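The drawer is still the hard part

December 31, 2018

Every year in this season somebody asks me if a machine will soon tidy the kitchen. I worked 15 years in the repair shop of Jolta, in Drultville, and I have learned to answer slowly. My answer for now is no, and I will try to say why without being unfair to the engineers.

A chore looks small to us. Open the drawer, take the bottle by the neck, put it away, close the drawer. My colleague Burgi Fuchs does such things while she is talking on the phone. For a machine each of them is a separate problem, and the trouble of the first one is carried into the second.
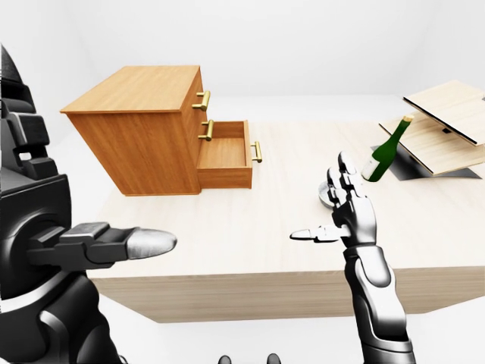
Two robot hands at a simulated table, with a partly open drawer and a tipped bottle.

In simulation one can repeat the task 176 times before lunch and no glass is broken. I respect this. But a real drawer sticks in September, when the air is damp, and it runs well again in winter. Our old cabinet from Tislow has one that must be lifted a little before it comes. Who will write this down for the robot?

Ľudovít Zelenák, with whom I often argue, believes that we will have such a helper in three years. I would say almost 30. We agreed that the loser pays the dinner at Říha, and I am already looking at the menu.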